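# The summer the camp learned to speak three languages

When the ferry from Trisberg comes in to Flevis, there is always a short moment when no one knows where to go. The harbour is small, the road is narrow, and ninety young people with rucksacks fill both of them at once. I was standing in the middle of this with a paper list in my hand, and I remember thinking that I had learned the word "queue" at school but had never before understood how much it means.

It was August, and it was the third time that our three youth associations had camped together. Harkley brings the English-speaking group, Trisberg brings the largest group, and we from Flevis have the field, the water and the mosquitoes. The first joint camp was small and rather polite. At the second it rained. For the third we decided to try something that had been discussed for a long time in letters between the leaders, and which many of us were a little afraid of: the patrols would be mixed from the first evening, and the young people would plan half of the programme themselves.

I have been asked to write how it went. I will try to do this fairly, although I was one of those who were afraid.

## Mixed patrols

In the earlier years each association camped in its own corner of the field. We met for the big games and for the campfire, and after that everybody went home to their own tents and their own language. It was comfortable. The parents liked it, and I must admit that the leaders liked it too, for a tired leader at eleven o'clock does not want to look for the English word for "tent peg".

This time the young people got a coloured thread when they came off the ferry, and the thread decided the patrol. There were tears at the harbour. Two girls from Harkley had shared a tent at every camp since they were seven, and now one had a green thread and the other a yellow one. We had agreed beforehand that there would be no exchanges, and we held to it, but I did not feel proud of myself that evening.

The first supper was very quiet. Each patrol had its own fireplace and had to cook its own food, and you could walk the whole length of the field and hear mostly spoons. On the second day it was already louder. By the third morning the patrols had started to make their own words, half from one language and half from another, and the leaders had to ask what they meant. The word for washing up is something I still cannot spell. 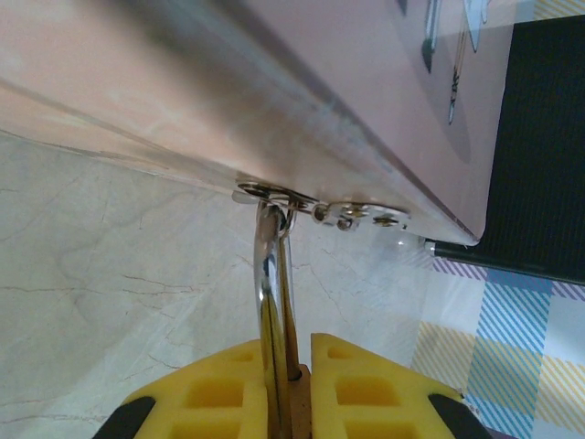 What helped most, I believe, was the cooking. You can play a ball game for an hour without speaking to the person beside you, but you cannot make pancakes for eight people in this way. Somebody must say that the fire is too hot. Somebody else must say that it is not. Our programme for the first two days had been full of exercises for getting to know each other, taken from a good handbook, and we threw away more than half of them when we saw that the young people preferred to argue over the flour.

## The hike over Wegener

The big event was the hike. Behind the camp there is a hill which is called Wegener, and it is 743 metres high. People from countries with real mountains may smile at this, but the path begins nearly at the sea, so you have to walk all of the metres yourself.

The patrols planned the route with map and compass. The leaders were allowed to check the plan and to ask questions, but we had promised not to correct anything unless it was dangerous. This is harder than it sounds. The yellow patrol had drawn a line straight through a bog, and I knew the bog well, and I asked them three times whether they were quite sure. They were quite sure. They came to the meeting point two hours after the others, brown to the knees, and they were in a better mood than anyone.

On the top we had a simple ceremony. Every patrol had carried up a stone from the beach, and the stones were laid together at the old cairn. The youngest from each association made their promise there, each in their own language, and the rest of us were standing in the wind with our caps in our hands. I have been at many such ceremonies indoors, in parish halls with good heating. I would not change this one for any of them.

The way down took longer than we had planned for, and the soup was late. A few of the older ones had blisters which they had kept secret, and the first aid tent had its busiest evening of the week. Next time we will put the hike later in the programme, when everybody has got used to their boots.

## What the young people decided

The half of the programme which the patrols planned themselves was discussed each morning in a camp council. Each patrol sent one member, and there was one chair for a leader, who had the right to speak but not to vote. We had imagined that the council would ask for more swimming and later bedtimes. They did ask for later bedtimes — and got fifteen minutes.

But they also asked for things that had not come into our minds. They wanted one hour after lunch with no programme at all, when it was allowed to lie in the tent and read. They wanted the morning assembly to be held in a different language each day, without translation, so that everybody would be the one who does not understand for a while. And they wanted the songs written down. Our association has songs that are older than our scout hut, and no one had thought of giving the words to the guests. They had been singing "la la la" with us for two camps.

So the songs were written down, by hand, on the back of old menu plans. It is now a small book, and 500 copies of it have been printed for the three associations. There are mistakes in all the languages. Some of them are mine.

## What did not go so well

I said that I would be fair. The quiet ones had it harder in the mixed patrols, especially those who were away from home for the first time. For them we should have had one leader in each patrol who spoke their language, and we had this only in some. A boy from Trisberg went home on the ferry on the fourth day. He has written to us since then, a kind letter, and he wants to try again, but I think of him more than of the ones who were happy.

The leaders were also too few for the nights. With the tents mixed, there are always questions at midnight, and the same four people answered them. Harkley has offered to send more adults next time, and we have said yes with thanks.

The two girls with the green and the yellow thread did not ask again to be put together. On the last evening they sat on different sides of the campfire, each in the middle of her own patrol, and shouted across it to each other the whole time, so that we had to begin the closing song twice.

The next camp will be at Harkley, where the field is flatter and the showers are warm. The date is not fixed yet. The stones are still at the cairn on Wegener, and if you come to Flevis outside the camp season, the path starts behind the boathouse and is marked in red. Go around the bog.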